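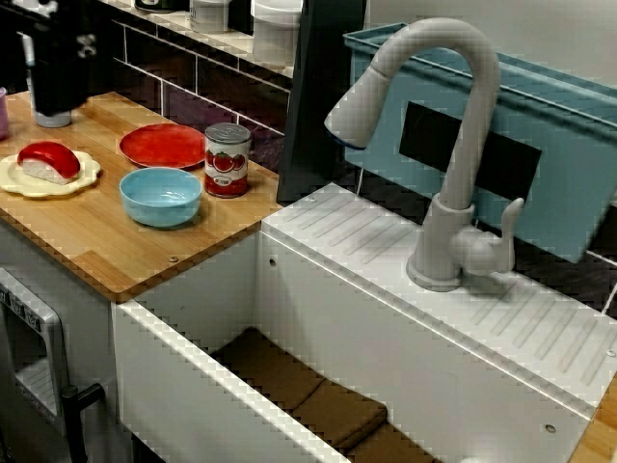 Equipment Planning and Purchasing Lead, Kitchen Tasks

Trarnix, Undenley
Full time, permanent, starting in September

We teach robot arms to do the small jobs of a home kitchen: putting a plate away, lifting a bowl into the sink, picking up a piece of sushi without squashing it. Nearly all of it happens on play kitchens, with toy food and child-sized crockery, and we love working this way. A toy counter fits on a workbench, a toy tin weighs next to nothing, and a whole kitchen can be rearranged between morning and lunch.

What we don't have is someone who owns the buying. At the moment orders are placed by whoever notices a gap first, the spreadsheet has three versions, and we've twice paid express postage on things we could have ordered a month earlier. We're going from 5 work cells to 31 over the next budget year (yes, really, and we're very excited about it!) and we'd like one organised, curious person to plan how we get there.

What you'll be doing

You'll build the equipment plan for all the new cells and keep it up to date as things change, and they will change. Each cell needs an arm, a gripper, cameras, a computer, a safe mounting and a kitchen for the arm to work in. The arms have the longest lead times and take most of the money. The kitchens are where most of the fiddly decisions are. Our parts list for kitchen props and fittings currently runs to 446 lines, from taps and basins down to single pieces of toy nigiri, and a good share of those lines need replacing on a regular cycle.

In a normal week you might:

- get quotes for arms and grippers and compare them on the full cost of ownership, with spares, servicing and training included
- agree delivery slots with suppliers so that twelve crates don't arrive when we have space for four
- work out with the research team which props must be identical in every cell and which should vary
- decide how many spare gripper fingers we hold, and where
- look through a toy catalogue for plates with an awkward rim (a scalloped edge is a lovely hard problem for a gripper)
- keep the budget forecast honest and tell us early when we're about to overspend

You'll report to Jianhua Cheng, our head of operations, and sit with the cell builders. You'll have your own signing limit from the end of your probation, and you'll present the equipment budget to the directors every quarter yourself.

What we're hoping for

You've planned and bought equipment before, for a lab, a workshop, a school, a theatre, a restaurant group, anywhere with real deadlines and a real budget. You're comfortable in a spreadsheet and on the phone. You can read a quote closely enough to spot that the power supply isn't included.

You don't need a background in robotics. We'll teach you what payload and reach mean in your first week, and by your second you'll have opinions about them. Some knowledge of import paperwork would be a big help, as would experience of leasing, which we haven't tried and would like to look at properly for the second batch of arms.

We'd be especially glad to hear from people coming back to work after a break.

Where you'll be

We're on two floors of the old Menzies building in Undenley, a former seed warehouse built in 1874. It has thick walls, tall windows and a goods lift that you will get to know very well. The new cells are going in on the ground floor. Our store is at Pisholm, fifteen minutes away by bus, and you'd be there one or two mornings a week.

Core hours are 10am to 4pm and the rest is up to you. Two days a week from home is fine once you've settled in. If you'd like to do the job over four days, say so in your application and we'll talk about it.

How to apply

Send a CV and a short letter, one page at most, to the operations team through the form on our jobs page. In the letter, please tell us about one thing you bought for work that was worth every penny, and one that wasn't. We read every application, and we reply to all of them.

Interviews are in two parts. The first is a half-hour call with Jianhua. The second is a visit to Undenley, where we'll show you round the cells, let you have a go at driving an arm, and work through a real planning question with you for an hour or so. We'll send you the question beforehand. Travel costs are paid, and there's step-free access to both floors. If you need anything set up differently for the call or the visit, add a line to the form and we'll arrange it.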